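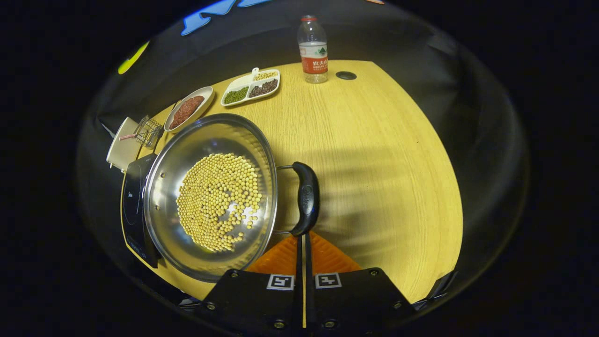 Soybeans in the steel wok, other dry goods behind.

2/7/15

Dry-roasting, second attempt. The January batch scorched on one side and I blamed the beans. Hervé Guérin blamed the heat setting, and after rereading my notes I agree with him.

Setup: induction cooktop at the left end of the table, round stainless wok, no oil. Soybeans only in the pan. Mung beans stayed in the divided tray with the dark grains and the rest of the soybeans, small white scoop left in the soybean compartment. The reddish-brown lot is in the oval dish and can wait.

Started at 700 W and held it there. Stirred every 90 seconds by tilting the handle, then with a spatula when the tilting only pushed everything to the left. The base of this wok curves more than the Plullier one, so the beans gather in a patch and the metal shows between them. A smaller charge would roast more evenly. Next time use 2 scoops.

Skins began to split at the third stir. Color change slow, then quick. Took the wok off and tipped the beans onto a cold sheet. Bite test after cooling: crisp outside, slightly chalky in the middle. Three were hard as gravel and went in the bin.

Tamer Zoubi wants a jar for grinding. Told him to wait for the next batch.

To do: tighten the handle bracket, buy mung beans at Catterall, find the lid for the tray.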